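Le mot du mois : j'ai enfin trié mes graines

Bon, je vous l'avais promis en janvier et j'ai traîné, comme d'habitude. Mais samedi, il pleuvait tellement sur Vutmont que je n'avais plus aucune excuse : j'ai sorti toutes mes graines du placard de l'entrée et je m'y suis mise. Quatre heures, deux théières, et 327 sachets sur le tapis du salon. Oui, 327 ! Mon mari est passé, a regardé le tapis, et il est reparti sans un mot.

Le pire, ce sont les sachets sans date. J'ai des haricots que Ljubica m'a donnés dans une enveloppe marquée « les bons » (merci Ljubica, ça m'avance bien) et des tomates dont je ne sais plus si elles viennent de chez Perić ou de la bourse aux graines de Fernora. Pour les tomates, je ne m'inquiète pas trop, elles germent encore très bien au bout de quatre ans. Les panais et les oignons, par contre, c'est une autre histoire : passé l'année, je ne compte plus dessus. J'ai tout mis au compost, avec un petit pincement au cœur quand même.

Quand j'ai un doute, je fais le test du papier absorbant. Dix graines sur une feuille humide, on plie, on glisse dans un sac pas complètement fermé, et on pose ça au chaud dans la cuisine. Si huit graines germent, on est à 80 %, c'est parfait. En dessous de la moitié, je sème beaucoup plus serré ou je laisse tomber. Pensez à écrire le nom sur le sac - l'an dernier j'avais trois tests en route et aucune idée de qui était qui. 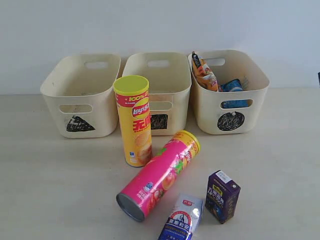 Les bacs en plastique, toujours une valeur sûre pour le rangement.

Pour le classement, j'ai longtemps rangé par famille, les choux avec les choux, les courges avec les courges. C'est joli mais ça ne sert à rien en mars, quand on veut juste savoir quoi semer cette semaine ! Maintenant je range par mois de semis. Et pour tout ce qui se sème plusieurs fois, comme les radis et les laitues, je remets le sachet au mois suivant une fois que j'ai semé. C'est Marin qui m'a soufflé l'idée et je ne reviendrai pas en arrière.

Côté conservation, gardez tout au sec et au frais, loin du radiateur. Mon placard de l'entrée fait très bien l'affaire.

Du coup, j'ai un bon paquet de doubles à donner : blettes, capucines, courgettes rondes, et beaucoup trop de basilic (je ne sais pas ce qui m'a pris). Si ça vous tente, répondez simplement à cette lettre avec votre adresse et je vous glisse ça dans une enveloppe. Vesna a déjà réservé toutes les capucines grimpantes, mais il reste des naines. Et si quelqu'un a du persil racine en trop, je suis preneuse !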